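Home Stories Archive Submit About

The Cup Stand

Lajos Kovács did not believe in the cup stand. It had come from a shop called Drimier, it was a black wire loop on a round brown base, and it cost 38 dollars.

"For paper cups," he said. "A thing you throw away gets a thing you keep."

"It holds them," said Noémi Gulyás. "That's all it has to do."

"The table holds them. The table has been holding them for years."

She had already moved his papers to make space. He looked over what she had done with the tabletop and felt his case getting stronger. 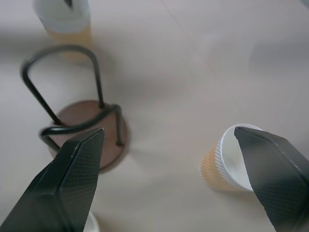 The Second Coffee

"One of them is lying down," he said.

"So pick it up."

He didn't. He wanted it left as evidence. At Szabó, where he had worked until February, they once bought 3000 paper cups to save on dishwashing, and the following month everybody brought a mug from home. He told her this story again. Noémi let him get to the mugs.

"And did you ever bring one?"

"I didn't trust the dishwasher."

"You don't trust the dishwasher, and you don't trust the stand. What do you trust, Lajos?"

He thought about it longer than she expected.

"A cup with a handle," he said. "Washed by me."
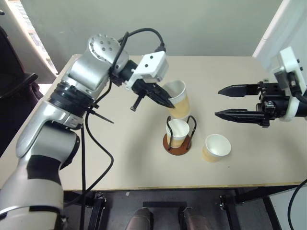
A paper cup, upright over the table.

She put the coffee on anyway. When it was ready she asked him where he wanted his, and he waved at the stand as if it had been her idea to ask.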